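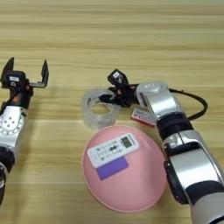
Sorting table, both arms, pink plate with a remote control and a purple card on it.

Re: [floor-talk] What happens to the sorters?

Corinne Haverford wrote:
> Management says the arms at Grikthorpe are there "to support the
> team." I have been supported before, at Tikow, and was out the door
> by June. Can anybody who works next to these things say what the
> day is like now?

Corinne,

I've been on returns at Jamum for 12 years and next to the arms for eight months, so I'll give it a try.

Nobody on our shift was let go. Two people left and their jobs weren't posted again, and you can decide what to call that. The rest of us got a new title, "cell attendant," and a raise of 43 cents an hour. I have not yet bought the boat.

The work used to be: open the tote, look at the thing, toss it in the right bin. Small stuff, remotes, cards, little boxes, clear plastic rings you can hardly see against the table. Now I lay the stuff out, the arms pick it up, and I deal with whatever they don't. My back is better. My wrists are a lot better. I get more bored than I used to, and I'm more tired at the end of it, which I can't explain to my husband either.

What I miss is talking. Four of us used to stand at one bench and argue about soup. Now it's one person to a cell, and the arms have no views on soup.

The part to watch is the numbers. Our old target was per person. The new one is per cell, 451 pieces a shift, and when an arm stops for a fault the clock doesn't. Faults were going down as "attendant delay" until Admasu, our steward, got them their own code. Ask for that in writing before the second arm is switched on. Also ask who gets trained to clear faults, because that job pays better and here it went to whoever happened to be standing near the supervisor.

Does Grikthorpe have the layout fixed yet? If the cells aren't bolted down, ask for them to face each other.

Dolores
returns, second shift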